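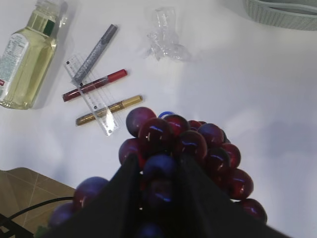
Teleoperation notebook, Dinu bench
17 Jul 2023
Entry by: Viorica Mocanu
Project: Prallgate, household object set, demonstration collection

Purpose of session

To continue recording demonstrations of the grape pickup by remote control, using the revised operator instructions. The target for this object is 100 accepted demonstrations. The policy trained on the earlier batch closed too high on the bunch, and the review attributed this to inconsistent approaches by the operators.

Setup

Table: white top, grapes nearest the arm. Other objects left in view as distractors: oil bottle, ruler with the three glitter pens across it, clear wrapping, gray basket. The pens and ruler are to be treated as one group and are not to be separated between episodes. Distractor positions change at the start of each block only.

Control: leader arm on the Sedura station, right hand. Gripper opening mapped to the trigger. Wrist camera and overhead camera both recorded. Clock offset between the two checked before the first block and again after lunch; within tolerance both times.

Procedure as followed

Operators approach from above the near side of the bunch, fingers open, and hold for a short pause before descending. The fingers are then lowered on either side of the middle grapes and closed slowly. Lift straight up, hold, return to the table, open, withdraw. An episode ends when the fingers have cleared the bunch. Operators are reminded to watch the wrist view during the close and the overhead view during the lift.

The bunch is turned by hand between episodes. The blue loop at the top serves as the marker for orientation and should be noted in the episode log as pointing away, left, right or toward the arm.

Observations

1. The plastic grapes are glossy and the reflections shift as the wrist moves. In the wrist view the fingers cover much of the bunch once they begin to close, and operators tend to stop early. Two practice runs per operator were enough to correct this.

2. Grips on the outermost grapes hold at first and then slip during the lift. These episodes are marked as failed and kept. They are not to be deleted, as the Brirkier group has asked for them.

3. A fast trigger release causes the bunch to roll on landing. The instruction sheet now reads "open over a slow count of two."

4. Episode 652 (running number for the whole project) has a gap in the overhead recording. The wrist recording is complete. Excluded from training and flagged in the log.

5. Hand guidance was tried for a short period before lunch, with the operator moving the arm directly. The motion was smoother, but the operator's sleeve and forearm entered the overhead view repeatedly. Remote control will remain the standard method for this object.

Open items

Trigger mapping: the last part of the travel is too sensitive. Request sent to have the curve flattened. No change is to be made in the middle of a block.

Lighting: soft shadows on the right side of the table vary over the day. Blinds to be kept closed until the question is settled.

Cable: check the thin black cable by the cardboard before each block and keep it clear of the fingers.

Labels: "grapes" and "grape bunch" both appear in the task text. Use "grape bunch" from now on. Earlier entries to be corrected in one pass in August, when the full object set is frozen.

Next session: same object, new distractor positions, second operator on the leader arm.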